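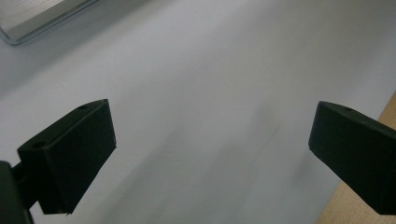
Figure 1. White surface, Netthorpe, Bay 7.

Fondovum > Site Upkeep > Netthorpe > Work Surfaces > Bay 7

Overview Checklists Comments Archive Contact

4 min read

WORK SURFACE INSPECTION, BAY 7
Hamel Building, Netthorpe
Inspector: Mathis Gilbert
Period: March
Type: routine, with comments

Scope

The checklist covers the white work surface in Bay 7, its edges, its supports and the floor directly beneath it. Lighting is checked only as it affects work at the surface. Wall outlets and fixed wiring are on the electrical sheet and are not repeated.

Each item is marked OK, OBSERVE or ACTION. OBSERVE means the condition is acceptable for use and must be looked at again at the next routine inspection. ACTION means a work order has been raised. Items marked N/A were considered and do not apply to this bay.

Method

The top was inspected by eye under the overhead lights and then again with a flashlight held low against the surface. The second pass is required on white surfaces. Fine scratches and raised residue do not show well under overhead light on a pale finish, and the previous two sheets for this bay were done without the flashlight. Edges were checked by hand with a thin glove. Level was taken with the long spirit level from the Hamel tool store, front to back and left to right.

1. Top surface, general condition — OK

No cracks, blisters or lifted areas found. Light scratching is present toward the front, where boxes are pulled across the top. The scratches cannot be felt with a fingernail. No treatment needed.

2. Stains and residue — OBSERVE

Adhesive residue from packing tape at the rear left corner. Most of it came off with Mutix surface cleaner and a soft cloth. A faint yellow mark remains. It is flat and does not transfer to paper.

Comment: do not use the scraper on this mark. The same treatment in Bay 9 left a dull patch larger than the original stain.

3. Front edge — OK

Edge strip firmly attached along its full length. No sharp points. The small chip noted on the last sheet has been filled and sanded. The filler is slightly darker than the surface but level with it.

4. Side and rear edges — ACTION

The strip at the right side has started to separate near the rear corner. A strip of paper can be pushed behind it. There is no sharp edge at present, but a sleeve or a cloth could catch and pull the strip further.

Work order raised for re-gluing. Until the repair is done the corner is to be kept covered with low-tack tape. Tape applied during the inspection.

5. Height and level — OK

Working height measured at the front edge, both corners: 900 mm. The specification for standing work in this building is 900 mm. Level in both directions. The feet on the left were adjusted at some point after the previous inspection. No entry in the log. Please record adjustments, including small ones — the height reading is used when floor mats are ordered.

6. Supports and fixings — OK

All visible screws tight. No movement when the surface is pushed from the side or pressed at the corners. One screw cap is missing on the inner face of the right support. The cap is cosmetic and the screw below it is recessed.

7. Load and storage — OBSERVE

The load label is present on the left support and legible. At the time of inspection two cartons of paper were stored at the back of the top. The weight is well within the limit. Storage is still not permitted on this surface, and the cartons were moved to the rack.

Comment: the rack for this bay was full when checked, and the cartons had to go on the Bay 9 rack. If that is a regular condition, the stock level for the bay should be reviewed by whoever orders the paper. It is outside the scope of this sheet.

8. Lighting and glare — OK

Light on the surface is sufficient. No flicker. The white finish reflects the overhead tube when the worker stands at the far left, but the reflection is clear of the normal working position. The diffuser is clean. One end cap is discolored and was reported on the lighting sheet.

9. Floor and clearance — OK

Floor dry and clear below the surface. The mat lies flat, with no curled edges. Clear space behind the worker was measured with the cart parked in its marked area and is acceptable. The floor marking for the cart is worn at one corner but can still be followed.

Not applicable

Heat-resistant insert: N/A. None fitted in this bay.
Drain channel: N/A.
Drawer stops: N/A.

Summary of open points

Item 2: residual mark, rear left. Look again at next routine inspection.
Item 4: edge strip, right side. Work order open. Tape in place.
Item 7: cartons on surface. Look again at next routine inspection.

The surface may be used in its current condition, with the tape in place at the rear right corner. If the tape comes off, replace it before work continues. The roll is on the hook inside the supply cupboard.

Time on site

31 minutes, including cleaning at item 2 and the tape at item 4. The planned time for one bay does not allow for the flashlight pass. Request that the plan be corrected for all bays with a white finish.

Comments added after inspection

Work order for item 4 accepted by Hamel maintenance. The adhesive needs to cure overnight, so the bay should be released to them at the end of a shift. The tape must be removed and the edge wiped down before the adhesive is applied. Mutix cleaner leaves a thin film if it is not rinsed, and the adhesive will not hold on it. Use a damp cloth first, then a dry one.

Missing screw cap at item 6: spare caps are in stock in white and gray. Fit white.

M. Gilbert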